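고스타 소개

안녕하세요! 고스타(Gosta)는 극장에 잘 걸리지 않는 영화를 골라서 한국어 자막을 붙이고, 작은 상영관에서 같이 보는 모임이자 아주 작은 회사예요. 저는 고스타를 만들고 지금도 운영하고 있는 사람이고요. 홈페이지를 새로 고치면서 소개글도 다시 써 봅니다. 예전 글은 제가 읽어도 너무 딱딱해서요.

어떻게 시작했냐면요

대학 때 학교 도서관 구석에서 라트비아 영화 한 편을 빌려 본 게 처음이었어요. 제목은 Kļaviņa. 한 마을의 여교사가 금지된 책을 학생들에게 몰래 읽어 주다가 마을 사람들과 부딪히는 이야기인데, 영어 자막이 중간중간 통째로 빠져 있었거든요. 그런데도 끝나고 나서 한참을 못 일어났어요. 빠진 대사가 너무 궁금해서 사전을 붙잡고 자막을 직접 채워 넣기 시작했고, 다 만들고 나니 혼자 보기 아깝더라고요. 친구들을 불러 자취방 벽에 틀었는데 11명이 왔습니다. 의자가 없어서 다들 이불 위에 앉아서 봤죠.

그날 밤 토론이 영화보다 길었어요. 선생님이 옳았는지, 마을을 떠난 건 도망인지 아닌지를 두고 새벽까지 떠들었는데, 그 분위기를 잊지 못해서 지금까지 왔네요.

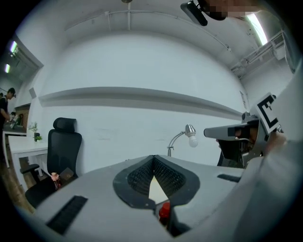

우리가 하는 일

크게 보면 자막 작업과 상영회, 두 가지예요. 자막은 번역하는 사람과 감수하는 사람을 꼭 따로 둡니다. 말맛을 살리겠다고 너무 멀리 가 버리면 감수 쪽에서 바로 빨간 줄이 들어와요(저도 자주 당합니다). 사투리는 특히 어려워서, 멕시코 코미디 Kakamex를 할 때는 주인공 삼촌의 말투 하나 때문에 회의를 몇 번을 했는지 몰라요. 결국 전라도 말도 경상도 말도 아닌 그냥 느릿느릿한 반말로 갔는데, 관객분들이 삼촌 나올 때마다 웃어 주셔서 정말 기뻤어요!

상영회는 한 달에 두 번, 저녁 7시 반에 시작합니다. 영화가 끝나면 15분 쉬고 이야기 시간을 가져요. 말씀 안 하시고 듣기만 하셔도 괜찮고, 막차 때문에 중간에 나가셔도 괜찮아요.

어떤 영화를 고르나요

유명한 상을 받았는지는 별로 안 봅니다. 책에서 배운 생각이 실제 생활에 부딪혀서 삐걱거리는 이야기를 제가 좋아하다 보니 그런 영화가 많은 편이에요. 작년 기획전 '학교 바깥'도 그랬고요. 그때 튼 Cornville은 미국 옥수수밭 동네의 고등학교 토론부 이야기인데, 이상은 높고 버스비는 없는 아이들이 나와요. 후반부가 좀 늘어진다는 의견도 있었고 저도 어느 정도 동의하지만, 마지막 토론 장면 때문에 용서가 됩니다.

물론 취향이 한쪽으로 쏠리지 않게 관객 추천도 받아요. 추천함에 들어온 제목은 다 찾아봅니다. 판권을 가진 곳을 못 찾거나 답장이 안 와서 못 트는 경우가 훨씬 많긴 해요. 메일을 보내 놓고 반년 뒤에 답을 받은 적도 있어서, 추천하신 영화가 안 나온다고 너무 서운해하지 말아 주세요.

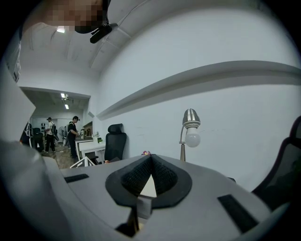

8월에는 매년 여름 상영 주간을 합니다. 이때만큼은 무거운 이야기를 조금 내려놓고 가족 영화, 음악 영화, 옛날 모험 영화를 섞어서 틀어요. 올해 포스터 색을 뭘로 할지 아직도 못 정했는데, 사진 속 꽃처럼 보라색에 노란색을 아주 조금만 섞는 쪽으로 마음이 기울고 있어요. 작년 포스터는 온통 회색이라 장례식 같다는 소리를 들었거든요. 상영작 목록은 7월 말에 소식지로 먼저 보내 드립니다.

관람료와 회원

한 번만 보러 오셔도 되고 회원으로 함께하셔도 됩니다. 회원분들께는 소식지와 자막 작업 노트를 보내 드려요. 작업 노트는 번역하다 막힌 대사, 끝까지 못 정한 단어 같은 걸 적어 둔 글인데 의외로 팬이 많습니다. 상영회에서 나눠 드리는 종이 해설지는 1000원이고, 여기서 나온 돈은 전부 다음 영화 판권비로 들어가요.

자막 작업을 같이 해 보고 싶은 분도 언제든 환영해요. 외국어를 아주 잘하실 필요는 없어요. 우리말 문장을 오래 들여다보는 걸 좋아하시는 분이면 감수부터 해 보시길 권합니다. 첫 작업은 단편으로 드리고, 이름은 엔딩 크레딧 뒤에 꼭 넣어 드려요.

궁금한 점은 아래 문의 칸에 남겨 주세요. 보통 오후에 몰아서 답장을 쓰는데, 상영회 있는 주에는 조금 늦을 수 있어요.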